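Skitgate: Clothes, Beds and Grippers
Photo gallery

Home | Method | Results | Gallery | People

Posted Apr 15, 2020 by Kusum Rana

Welcome to the gallery page for Skitgate, our project on teaching a robot arm to pick up clothes in real homes. If you've read the paper you know the plots. The plots are great (I made most of them, so I would say that), but they leave out the bedrooms, and the bedrooms are where all the fun was!

Quick version for anyone landing here first. Robots have gotten pretty good at picking up boxes, cups and cans. A coat is a different animal. It has no fixed shape, it looks new every time you drop it, and if you grab the wrong bit you end up holding a sleeve while the rest stays put. We wanted to learn where a person would grab it, and how they would come in to do it, from people doing it in their own rooms.

So we took the arm out of the picture for the teaching part. A person holds a gripper in one hand, with a camera looking down past the fingers, and just goes and picks things up. The fingers on the hand tool have the same shape as the ones on our arm back in the lab, so whatever the tool can pinch, the arm has a fair shot at pinching too. We record the video and the finger opening, work out the hand's path from the video afterward, and train on that.

How a session goes

We went to 11 homes over the winter and wrapped up in March. The rule was that we didn't tidy anything. If there was a pile on the chair, the pile stayed on the chair. People were told to pick up a piece of clothing, lift it clear, put it down somewhere else, and go again. Most got the hang of the tool within a few tries, and after that it was hard to get them to stop. I had one woman in Poulain do the entire contents of her closet and then ask if she could start on the towels. (Yes! Towels are in the set now.)

All told we came home with over 2,000 picks. Coats and jackets are the biggest share, followed by T-shirts, jeans and then a long tail of odd stuff like scarves and one very stubborn bathrobe.

What we changed along the way

The first version of the tool, which we called Jirkley, had straight, solid fingers. They blocked a lot of what the camera needed to see, right at the moment of the grasp, and the model had a rough time telling a fold from a shadow. Teltari, the second version, has wider fingers with triangular windows cut in them. Grasp labels got a lot cleaner once we switched, and we threw out nearly all the Jirkley recordings. It hurt to do it, but I'd do it again tomorrow.

The other change was the lens. We went very wide. The corners go dark and straight walls bend, and none of that bothers the model one bit. What it gains is a view of the room around the garment, so the hand's path can be tracked from the furniture and the walls even when the cloth fills the middle of the view. In plain, empty rooms tracking was worse. Messy rooms were the best rooms we had! I can't tell you how happy this made the people who had been apologizing to us at the front door.

What the arm learned

We ran 121 test picks on the real arm with clothes it had never seen. It beat our older method, which aimed for the highest point of the pile, and the gap was widest on thick things. On puffy coats the old method kept closing on the top layer and slipping off. The new one tends to come in beside a fold and pinch across it, the way our demonstrators did, and the first time I watched it do that I yelled loud enough to bring people in from the hall.

Dark clothes were the part I worried about most. Black fabric under a bedroom lamp gives you so little to go on, and with black fingers on top of it the edges get hard to find. Training on lots of dark garments helped more than any of the image tricks we tried, so we went back to two of the homes just to collect more of them.

Thin, slippery fabric is still a problem. The arm grabs it fine and then loses it on the way up. We think some kind of touch sensing would fix this and we'd love to hear from anyone who has tried it on silk or nylon.

From the bedroom sessions
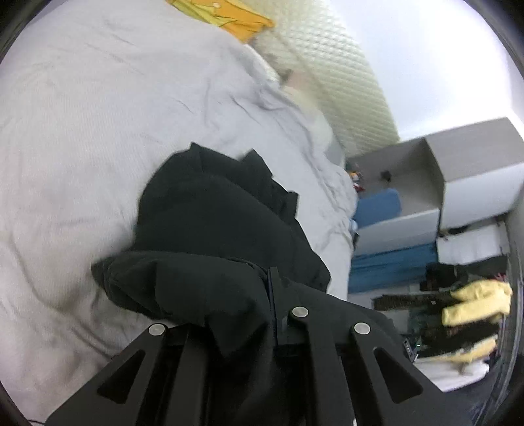 Teltari gripper on a black jacket, bunched up on the bed. Look at how much of the room the wide lens picks up, boxes and all.

I like this one for the folds. A big rolled edge right at the jaws is the sort of spot the arm now goes looking for. The diamond-pattern wall behind the bed is a nice bonus too, with plenty of texture for the tracker to hold on to.

Using the pictures

You're welcome to use anything on this page in talks or classes. Please credit the Skitgate project and link back here. If you need a larger copy, write to me and I'll send one.

The drawings for the Teltari fingers are on the Method page, along with the parts list. They print overnight on a regular desktop printer. If you build a pair, send me a photo, especially if you try them on something we haven't, like gloves or a fitted sheet. I really want to see somebody do the fitted sheet.

Kusum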